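# Does wood really "breathe"?

Grown-ups say it all the time. "Don't paint that, the wood needs to breathe." "Leave the door open, let the wood breathe." It sounds wise. But should you believe it?

Start with what breathing is. When you breathe, you pull air into your lungs, take some oxygen out of it and push the rest back out. A living tree does swap gases with the air, mostly through tiny holes in its leaves. A plank has no leaves. It has no lungs either. The tree it came from was cut down, sawn up and dried, perhaps years ago. A plank isn't breathing any more than your shoe is.

So is the saying rubbish? Not quite. People who work with wood did notice something real. They just gave it a silly name.

## What wood does do

Wood is made of very long, thin cells, a bit like a bundle of drinking straws glued side by side. The walls of those straws can soak up water from damp air. When they do, they swell. When the air dries out, the water leaves and the walls shrink again.

You may have met this at home. A door that shuts easily in December, when the heating is on and the air indoors is dry, might stick in a muggy summer. Somebody will probably blame the hinges. Sometimes they are right! But often the door has simply got a tiny bit fatter.

Here is the odd part. Wood swells a lot **across** the grain and hardly at all **along** it. The grain is the pattern of lines you can see on the surface, and it mostly follows the way those straws run. So a plank gets wider in damp air but stays very nearly the same length.
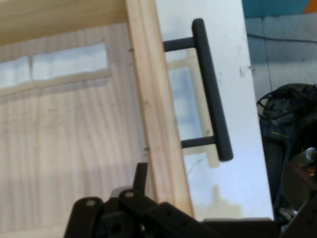 *Fine upright grain on a pale cabinet door. Which way would you expect wood like this to swell?*

If you said "sideways", well done. But be careful, because there is a catch. Some things that look like planks are really thin slices of wood glued on to something else, and some are only printed to look like wood. Those don't move in the same way. A pattern of lines is a clue and you need more than one clue. Look at the edge of a shelf: do the lines carry on round the corner, as they would in a solid piece?

## "My gran says old wood stops moving"

Kirsty Halliday, aged ten, wrote to us from Molmont to say that her gran's chest of drawers is so old it must have "settled down by now". It's a good thought, and plenty of adults would agree with it. We don't. Very old wood may move a little less, but it still takes in water and gives it out again. If the drawers jam every wet week, age hasn't cured them.

Shayne Ruddock, who mends furniture in Prornwood, is just as doubtful. "I once had a table on my bench with 1526 carved underneath," he told us. "I don't believe the date for a minute — anybody can carry a knife — but the top had a split in it, and the split got wider when I ran the heater."

Notice what he did there. He didn't trust the number just because it was old-looking and carved in wood. He did trust the split, because he had watched it change.

## Check it yourself

Don't take our word for it. You will need 2 flat wooden lolly sticks, a sharp pencil, a ruler and a bowl of water.

1. Draw round both sticks on paper and write A and B beside the outlines.
2. Put stick A in the water overnight. Leave stick B on the table.
3. Next day, lay each stick back on its own outline.
4. Compare the widths, then the lengths.

Stick B matters. If both sticks seem to have grown, your drawing is probably to blame. The change is small, too, so you might see nothing at all with one stick. Try it again with more, and write down the results that don't fit as well as the ones that do.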